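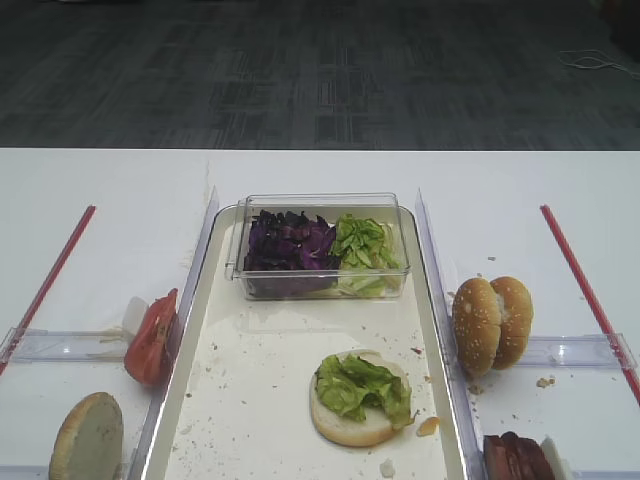 Oltatholm Burger Station Collection

README, last updated May 14, 2020

Welcome, and thank you for taking an interest in what is, when you come right down to it, a large pile of notes and pictures about putting burgers together. This collection grew out of a question that Marlene Ackermann kept asking in our test kitchen: why does the same burger, made from the same ingredients by the same person, come out so different from one plate to the next? We started writing things down, then we started taking pictures, and before long there was enough of it that other people asked for copies.

What is in the collection

There are 550 build records. Each one covers a single burger at a single station, from the bottom bun to the last topping, or as far as the builder got before the session ended. Of these, 356 have at least one still of the station, and 167 also have a written tasting note. The tasting notes are short and some of them are grumpy. We left them the way they were written.

The folders are:

builds -- one text file per burger, with the order the layers went on
stations -- the stills, named to match the build files
tasting -- the notes, same naming again
prep -- how the vegetables were cut and stored, one file per session

If a build has no still, the file name simply won't turn up in the stations folder. Please don't take a gap in the numbering for a lost file.

How the station is set up

The basic layout is a white table with a long, shallow white tray down the middle and a tall clear divider on either side of it. The burger gets built in the tray. Wondimu Wubshet talked us into the clear dividers after a few sessions with solid ones, which made everybody feel as if they were cooking inside a closet, and I have to say he was right.

The shredded vegetables go in a clear container toward the far end of the tray, with purple cabbage on one side and green lettuce on the other. We like having the two share a container for this work. It keeps both within easy reach, and the colors are so far apart that you can tell at a glance what ended up on the bun. They do wander into each other a bit as the session goes on, and the prep files have a line for that ("mixed at the border", in Danang Pillai's words, which stuck).

The bun sits nearer the builder, bottom half first, cut side up.

Words we use in the build files

Base: the bottom bun half, before or after anything is on it.
Bed: the first leafy layer on the base. Usually lettuce, sometimes cabbage, and in a few early builds a mix of both.
Overhang: any topping that goes past the edge of the bun. A little ruffle of lettuce over one side counts. We record which side, as the builder sees it.
Mound: a heap that stands higher than the rim of its container.
Cover: how much of the cut side is hidden by the bed. We write "bare", "partly", "mostly" or "all", and we don't measure it.

A loose bed of leaves that hides most of the crumb would go down as "mostly", even when a bit of pale bread is peeking through. Rostyslav Zakharchenko and I argued about this word for the better part of an afternoon, and if you go through the first 33 builds you will see that "mostly" and "all" were used pretty freely. I would treat them as the same thing in that stretch.

Buns and vegetables

The buns came from Ekar, the bakery downstairs, and were cut by hand, so the halves are not all the same height. Cabbage was chopped and lettuce was shredded the morning of each session. Lettuce ribs were left in unless the prep file says otherwise. I happen to like the crunch, though Marlene does not, and her tasting notes say so more than once.

Known problems

Some tasting notes mention sauce where the build file lists none. In those cases trust the build file for the order of layers and the note for the flavor.

The word "slaw" shows up in a handful of prep files. It means plain cabbage with nothing on it.

Colors in the stills vary with the light in the room, so please don't use them to judge how fresh the lettuce was -- the prep files are a much better guide.

Using and sharing

You are welcome to use the collection for teaching, study, or planning your own kitchen. If you publish something with it, please mention the Oltatholm Burger Station Collection by name. Corrections are very welcome, and the most useful kind gives the build name and the line you think is wrong. Khairul Wijaya looks after the files and goes through corrections in batches. The next batch is planned for June, and he has asked me to add that he would love to hear from anyone who has tried the same layout with tomatoes.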